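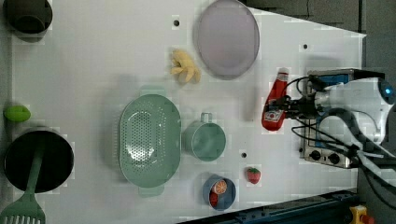
Pirlow wrote:
> The colander should nest inside the pot for storage. Mine is
> oval and the pot is round, so it sits on the rim. Is there a
> second size?

No second size in the Temico list. Store the colander flat, plate on top, toy food in the pot. Shelf clearance needed is 260 mm.

Open points for the play kitchen set:

1. Plates. Lavender and blue stack separately.
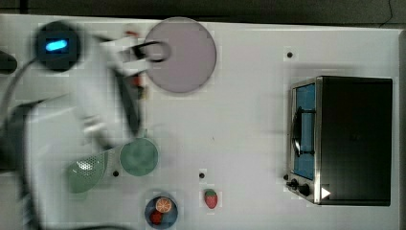 2. Toy fruit. Strawberry and orange slice go in the 2 liter bin.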